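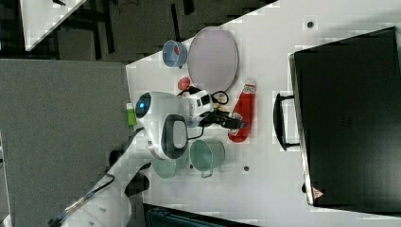

The first week at the Istulham lab goes to deleting data. A new operator records 100 episodes, a reviewer watches all of them at double speed, and most are thrown out. The usual faults are hesitation above the object, a second attempt at the grasp, and a wrist turned so far that the next motion runs into a joint limit. A person watching live would call many of these runs successful. A policy trained on them learns to hesitate.

Istulham collects demonstrations for tabletop manipulation in two ways. In the first, the operator holds the arm by the wrist and moves it through the task while the motors compensate for gravity. The lab calls this hand guiding, and it is quick to teach. Its drawback is that the operator's hands and sleeves end up in the wrist camera's view, and they will be absent when the arm runs alone.

The second method is remote control. The operator sits at a separate station and moves a small leader arm made by Wiltimell, and the large arm follows. Nothing human enters the workspace. The cost is feel: the leader passes back only a coarse resistance when the fingers close, so operators judge grip from the video feed. Squeeze bottles are hard for this reason. They deform before they slip, and the deformation is easy to miss on a monitor.

The lab's current set, named Ilelel, holds 2,495 accepted episodes of kitchen tasks with plates, cups, pots and bottles. Of these, 741 were hand guided and the rest were teleoperated. Objects are moved between episodes, and a bottle may start standing or lying down. The lying case takes longer to demonstrate — the fingers have to come in low without touching the table — and it was underrepresented until a July review of failed test runs.

Software from Babaei records joint positions, gripper opening and camera streams against a common clock. Early recordings had a delay of some 38 milliseconds between video and joint data. The trained arm closed its fingers slightly early, and the fault was first blamed on the operators. Those sessions were realigned where the logs allowed and dropped where they did not.

Operators now work from a one-page protocol. Approach at a steady speed. Close once. If the grasp fails, stop the recording and start again, except in sessions set aside for recovery behavior, where the failed grasp stays in and the correction is labeled. Sessions end after an hour, and the next operator resets the table before taking the controls.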